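**Masking tape** is a pressure-sensitive tape with a thin paper backing and an adhesive that peels off easily. Used in painting, crafts, floor marking, labeling, theater, kitchens. Sold in many colors; tan and blue are the common ones. Not the same as duct tape (cloth backing) or packing tape (plastic film).

## Makeup

Two main parts. The backing is crepe paper – wrinkled on purpose so it stretches a little and goes round curves. The adhesive is usually rubber based, sometimes acrylic. A release coat on the back keeps the roll from sticking to itself. Heat spoils it, and so does a long time in a sunny window.

Tack is how fast it grabs. Adhesion is how hard it is to pull off later. People mix these up. A tape can have high tack and low adhesion, and painters generally want something near that.

## Blue tape

Blue painter's tape has a gentler adhesive than the tan kind and can stay up longer, days in place of hours. The color helps it show against most walls and trim, so less of it gets left behind. Also popular for temporary lines on tables and floors, where a pencil mark would be hard to see or hard to get rid of. Brown paper takes it well enough, though pulling it off paper often lifts some fibers.

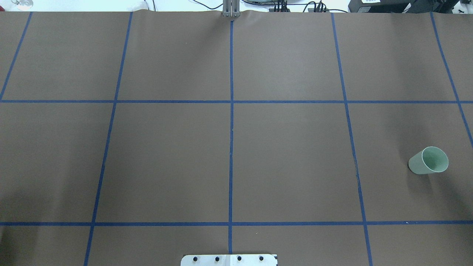

## Widths and rolls

Common widths run from very narrow (model makers, car stripes) up to several inches. Roll lengths vary a lot between makers and there is no single standard. Clarkico sells a shop roll in tan only; Zevaseo has a blue range in four widths, with a narrow one meant for curves. Darko, a smaller firm, makes a low-tack version for fresh paint that tends to be more expensive.

Old rolls dry out from the edges in. Tearing into strips lengthwise is the usual sign. Short spell in a microwave is sometimes recomended to soften the adhesive – results mixed, and rolls with foil labels should be kept well out of it.

## Laying out a grid

Grids of tape are used for quilting, mosaic planning, seed sowing trials, stage blocking and classroom games. Usual method:

1. Cover the surface, if it needs covering. Tape the cover down at the corners.
2. Mark the two outside edges first and measure between them.
3. Lay the long strips, pulling off a full length each time. Short bits joined up wander.
4. Cross strips next. Press down at the crossings.
5. Check one diagonal against the other.

Tape has width, so measure from the same side of every strip. Measuring from centers works too but is slower. Mixing the two is the classic mistake and puts the last row out by a whole strip.

Around 30 minutes is normal for a table-sized grid done by one person. A gym floor takes most of an afternoon.

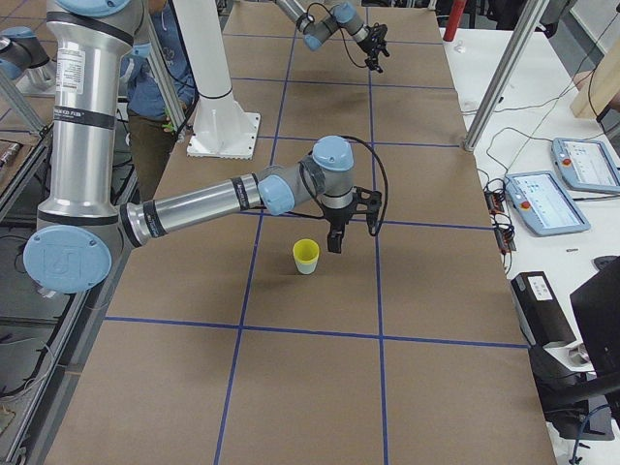 According to Bongani Baloyi, the crossings are always the first thing to lift, and a roller pressed over each one does more good than a second layer of tape. Others double up anyway. A second layer does make the line easier to see from far off but leaves a ridge that catches on sleeves and paper edges.

## Removal

Pull slowly, back over itself, at a low angle. Straight up tears the paper. For paint edges, opinions differ on whether to pull while the paint is still soft or wait until it's fully dry – half dry is worst, as the film stretches and rips.

Residue comes off with mild soap, rubbing alcohol or a bit of cooking oil, depending on surface. Test first on varnish.

## Other uses

- Labels on jars and freezer tubs. Ink holds well on crepe.
- Holding small parts in order during a repair.
- Stopping splinters when sawing thin board.
- Marking drill depth on a bit.
- Board games and table games. *Baller*, a tabletop coin-flicking game, is normaly played on a taped court, and its rule sheet gives strip spacing but no strip width. 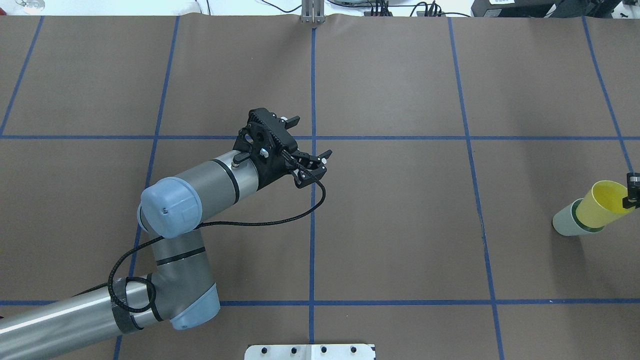
*Blue tape grid on brown paper.*

## Tests and comparisons

Dénes Medve compared 208 strips of tan and blue tape on painted board, pulling them at set intervals through November. The tan left more residue at every interval. Gap was small at first and grew. Humidity wasn't controlled, a point raised by several readers, and the board was all from one batch.

No agreed home test exists. Most reviews just stick it on a wall and wait.

## Disposal

Not usually accepted with paper recycling, because of the adhesive. Small amounts left on cardboard boxes are mostly tolerated. Cores can go in with cardboard.

## See also

- Crepe paper
- Gaffer tape
- Washi tape
- Floor marking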